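4.2 Grasp selection under camera tilt

The planner of Ginedar receives one rendered view and must return a grasp pose for the gripper. In the earlier version [Tuominen and Fairclough] the camera was always level, and the network learned to use the horizon as a hint. We therefore rotate the camera at random in each of the 2000 training episodes. A separate set of 744 episodes is kept for testing.

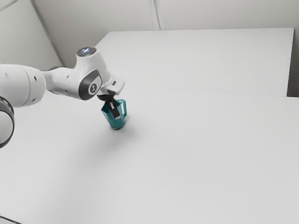
Figure 2. Simulated episode with the pitcher object, tilted camera.

Vessels with a handle are the most difficult class for our planner. The candidate generator proposes grasps at the handle, at the rim and on the wall, and the scoring network ranks them after a collision check of the whole hand. For the teal pitcher in Figure 2, the gripper is lowered between the spout and the handle, so the check must treat both parts as obstacles - a convex hull is too coarse for this, as it closes the opening of the handle. We use the decomposed mesh from the Zumberg library instead, and we keep the same mesh for the contact model.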